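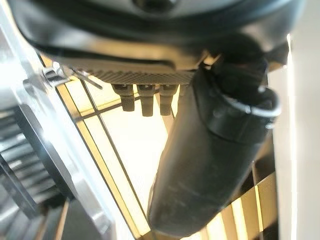

Do you rinse plates before the dishwasher or just scrape?

Posted by Norkideck

We moved into a place in Clidley in June and it's the first time I've had a dishwasher in 16 years of renting, so bear with me! My partner rinses every single plate, then leaves it in the sink for a while, then loads it. I say scrape and go. We run ours at night and by 22 plates and bowls it's stuffed anyway, so I'd love to skip a step. Also, is it bad to keep a rack in the sink if it's right beside the dishwasher? I keep wondering if it's just in the way.

2 replies

Lukumay

Scrape, don't rinse. I rinsed for years and my glasses still came out cloudy — then I quit and cleaned the filter once a month instead, and they look a lot better. Egg and oatmeal I do give a quick swish, those set like cement.

As for the rack, keep it! I like a white plate sitting flat on a dark rack down in the steel basin, with the dishwasher door open right next to it. You lift from one and lower into the other and the drips mostly stay off the counter.
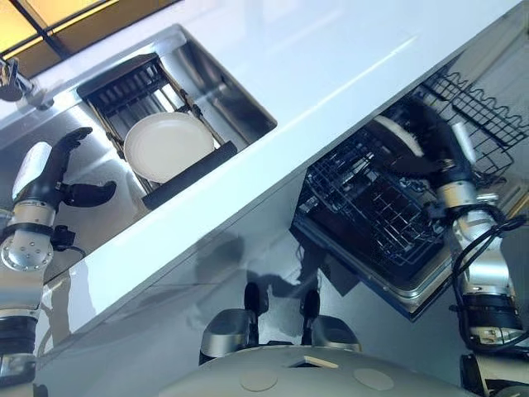
Purnine

depends on your machine. mine is old and needs rinsing or I get grit on everything. cycle is nearly 200 minutes too so I'm not running it twice lol

one thing, put the plates in facing the middle. and wait 30 minutes after it finishes before you unload, they dry better with the door cracked open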